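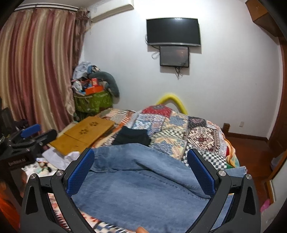
Photo: Nia Harries

Gripper keeps dropping the waistband, any tips?
Posted by Nia Harries

I'm doing the laundry task for our robotics club and I've got the hand-held gripper with the blue textured pads. Bunched-up jeans are fine, but as soon as I go for a single layer it slides out – 8 drops in 37 tries yesterday! Is it me or the pads?

Tadeusz Kurek
Probably a bit of both. Give the pads a wipe with a damp cloth and let them dry, then come in lower and pinch a seam, as it's thicker and gives the jaws something to bite on. I had the same trouble with towels in January and slowing right down helped loads.

Wiesława Brzozowska
Mine did this too. New pads.

Miłosz Makowska
What Tadeusz said – and check your finger screws, mine had worked loose.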